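Gadum G2 two-finger gripper: fingers, pads, wrist camera

Home > Grippers and end tooling > Gadum > G2

Stock code GD2-46
In stock, Drurness warehouse. Order before noon for same day dispatch
Page last changed Jul 20, 2022 (new pad kit, old one discontinued)

Electric parallel gripper for small arms. Made for tool handling, kitting, bench work. Supplied with two black fingers, ribbed pads fitted, wrist flange, cable, hex keys. Camera bracket now included, used to be extra.

Quick spec
Opening: 80 mm
Weight with fingers: 700 g
Supply: 24 V from arm
Finger fixing: 2 screws each, M3
Pads: ribbed, replaceable, sold in pairs
Camera bracket: wrist side, looks down the fingers

Most of the questions we get on this one are about setting up and looking after it, so the rest of the page is that. Written up by Atif Khattak on the bench at Dillthorpe. Spec sheet and drawings on request.

Fitting to the arm

Power off at the controller first, not just the stop button. Flange on, dowel in its hole, four bolts finger tight, then across the corners. Cable leaves on the side away from the camera. Leave a loop at the wrist big enough for a full turn of the last joint, then tie it. Tight loop = broken cable in a month. We have a drawer of them.

Setting the fingers

Both fingers to the same height before you nip the screws up. Close on a flat steel rule and look from the side, no daylight at the tips. If one tip touches early, slacken that finger only and try again. Dont pack it with tape or paper, it creeps.

Then home it. Open, close, open. Write down the closed reading and keep it in the cell book, you will want it when the pads wear.

Thin metal parts

Grip on the metal where there is a waist, plastic handles give and the part swings. Fingers square to the flat, tips level. For scissors go in just by the pivot but stay off the screw head itself, it stands proud and the tip will ride up on it. Start at low force and come up until a gentle tug by hand doesn't shift it.
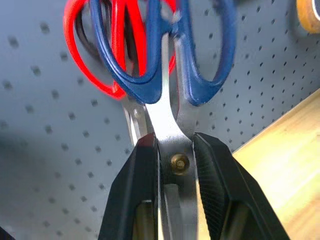
G2 fingers on the steel of a pair of scissors, pivot screw left clear between the tips. Ribbed pad face visible on the right-hand finger.

If parts hang one in front of the other, teach the approach to the front one with the back one in place. An approach taught on a bare hook will catch as soon as the board is full. Slow the last bit of travel right down. Kiani arms: use the soft approach setting, page 46 of their manual.

Shiny steel and the camera

Bright lights overhead give white patches on blades and the camera software loses the edge. Turn the exposure down before you start moving lamps. Fix exposure and white balance by hand, leave auto off. Wipe the lens with a dry cloth, no solvent, the coating comes off. Things very close to the lens will be soft, normal, the bracket is set to focus at the fingertips. If the tips themselves are soft then the bracket has moved. Two screws, slide, check, nip up.

Looking after it

Every shift: wipe pads with a damp cloth, look for grit in the ribs.
Every week: finger screws, bracket screws, cable tie.
Every 8 weeks: closed reading against the one in the cell book. Out by more than half a mil, change the pads. Both of them, never one.
Once a year: send in or have us out. Wajid Minhas books the visits, February is always full so ask early.

Changing pads

Fingers off first. You can do it on the arm but you'll drop the screw. Old pad slides out towards the tip, may need a push with a plastic wedge. Clean the seat, no glue. New pad in with the ribs facing in, check it sits flush, finger back on, set height again as above, home it, new reading in the book.

Faults we see

Part slips: pads dirty or worn, or gripping on plastic. More force is the last thing to try.
Part twists in the grip: tips not level.
Stops short of closed: grit, or cable snagged at the wrist.
Wont home: plug not fully in at the flange. Push untill it clicks.
Camera drops out when the wrist turns: cable loop again.

Spares

GD2-P ribbed pads, pair
GD2-F finger, bare, left or right the same
GD2-C wrist cable
GD2-B camera bracket with screws
GD2-S screw pack

Old smooth pads (GD2-PS) no longer made. Few pairs left, ring for these.

Sales and spares: Fouzia Satti. Repairs: Atif Khattak or Wajid Minhas. Have the serial number ready, it's on the flange under the cable.

Returns within 30 days, unused, in the box. Pads not returnable once fitted.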